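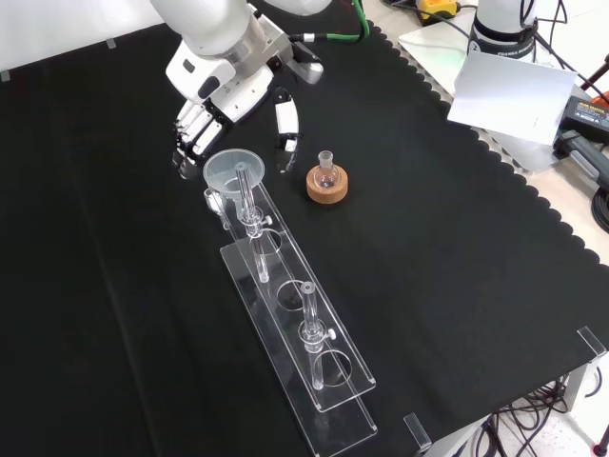

What size funnel do I need for a small gravity column? I have glass tubes with a stopcock and they are narrow.

One whose stem drops into the tube without jamming, with a cone wide enough that you can pour from a beaker. For a narrow tube that means a short stem. Measure the inside of the tube at the top, then buy the stem a size smaller.

Posted 25 Jun 2019 by Jahangir Haque
11 replies | 2 shares

kirnau_bench wrote:
Agree on the stem. I would add that it shouldn't seal against the glass. If it does, air can't get out and the liquid sits in the cone. Put a bent strip of paper between the stem and the tube and it drains.

Onel47 wrote:
I don't like leaving a funnel in the column at all. It's top heavy and one bump takes the tube with it. I load with a long pipette. Slower, but I have not broken a tube since October.

Jahangir Haque wrote:
I'm pouring dry silica as a slurry, so a pipette would take all afternoon. It's a teaching set, 30 mL at the most per column. Is there a rack people like for this? I have been using clamps and they drift.

skovosa_glass wrote:
Acrylic rack with drilled holes. We got ours from Munasinghe and it has held up fine. Clamps are more adjustable, but students overtighten them.

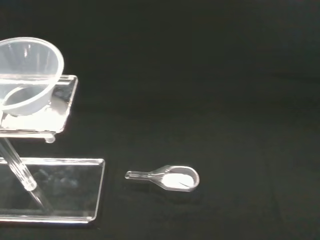
Racks are good until you need to set something down. Most people park the funnel on the bench, where it rolls and picks up dust, and then it goes back into the column. I keep mine on the rack while I work. A clear plastic funnel on a clear acrylic shelf is easy to miss against a black surface except for the bright rim, so a ring of colored tape around the neck helps. Wipe the acrylic with water and a little soap. Acetone will cloud it.

Onel47 wrote:
The acetone point is why I wouldn't buy acrylic. Somebody always spills. Get a metal stand and be done with it.

skovosa_glass wrote:
Depends what you run. We use water and ethanol mixes, wiped up right away, and after over 800 student runs the plates are scratched but clear. A metal stand costs more and you still need the clamps.

kirnau_bench wrote:
Check the stopcocks before you spend money on either one. Fill with plain water, close them, and leave them over a paper towel for 30 minutes — any drip will show.

Jahangir Haque wrote:
Did the towel test on both columns. One drips. I'll swap the plug and order the rack with three holes.

Related threads
Cleaning silica out of narrow tubes
Cork rings or rubber rings for small flasks
Stopcock grease, how much is too much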